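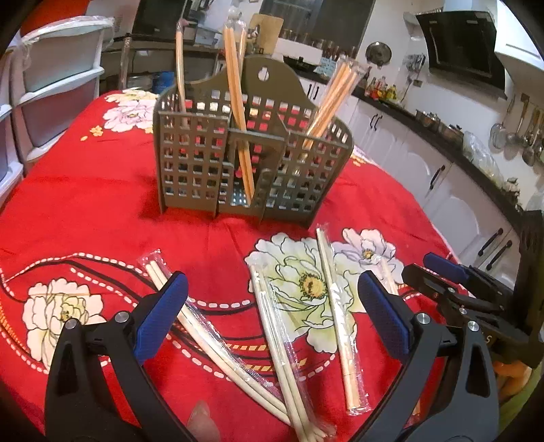 Fig. 1. Utensil caddy with loose and sleeved chopsticks, sleeved packets on the cloth in front.

Flavley Hospitality Course
Handout 12: Table-side utensil storage

Reading before class: Groltgate workbook, pages 120 to 138.

1. Single-use chopsticks

Disposable wooden chopsticks are supplied in clear plastic sleeves. The sleeve stays on until the guest opens it. Check each packet before it goes out. Discard any packet with a split sleeve, a broken tip or dark spots on the wood. Do not move chopsticks from a torn sleeve into the reusable stock.

2. Reusable chopsticks

These are washed, dried fully and stored upright. A single stick without a partner goes back to the kitchen drawer at the end of service - do not match it with one of a different length. Reusable and sleeved stock should be in separate compartments by the time the table is ready.

3. The caddy

An open-grid caddy lets air reach the utensils and is easy to rinse. Ours have divided compartments. Before loading:
- empty all compartments and shake out crumbs
- wash with warm water and dish soap, using a small brush on the grid
- let it dry upside down on a rack

Load the tallest items toward the back. Bundles of sleeved chopsticks tend to lean, so keep them small enough to stand without pushing on the next compartment.
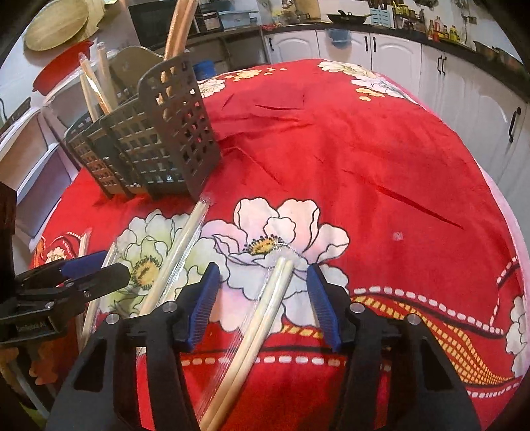

Fig. 2. Rolling pin and wrapped chopsticks in the caddy, with more wrapped chopsticks on the tablecloth.

4. What does not belong at the table

Rolling pins, ladles and other prep tools are stored in the kitchen. A long, heavy tool can tip a light caddy, and it takes up space needed for eating utensils.

5. The cloth

Smooth out creases before setting anything down. On a printed cloth, clear sleeves are easy to miss, so run a hand over the surface when clearing.

Practice task

Sort one mixed caddy into sleeved, reusable and kitchen items. Record the result on the Layug stock sheet, form 297, and hand it in before the break.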